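Cheddar at the village show – colour or no colour?

dorkik_dave
Posted 3 August 2024
Nallidport show schedule is out and class 95 is now "natural cheese only", so no annatto. My orange stuff has been entered there for years. Cheese is allowed to be orange.

Tyra Söderlund
It's dye, Dave. You wouldn't paint a marrow.

dorkik_dave
I've seen your marrows. I wouldn't rule it out.

lamont72
Red Leicester has been coloured for centuries and the cows haven't complained. Orange looks better on a blue plate too. 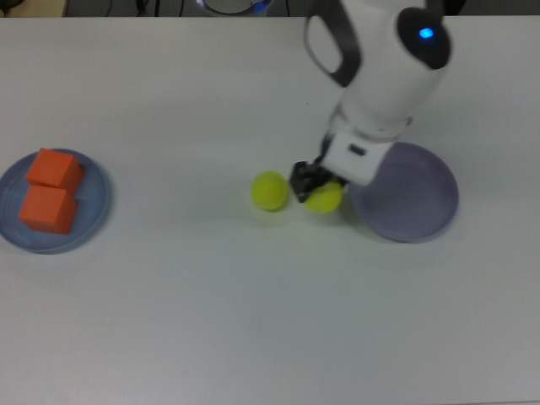
Orange on light blue. Not cheese, before Tyra asks.

Tyra Söderlund
Very smart. Still can't go in class 95.

CamCruickshank
There's an "any other dairy" class, Dave. Entry is 50p and you'd be up against one yoghurt.

dorkik_dave
I came third to that yoghurt last August.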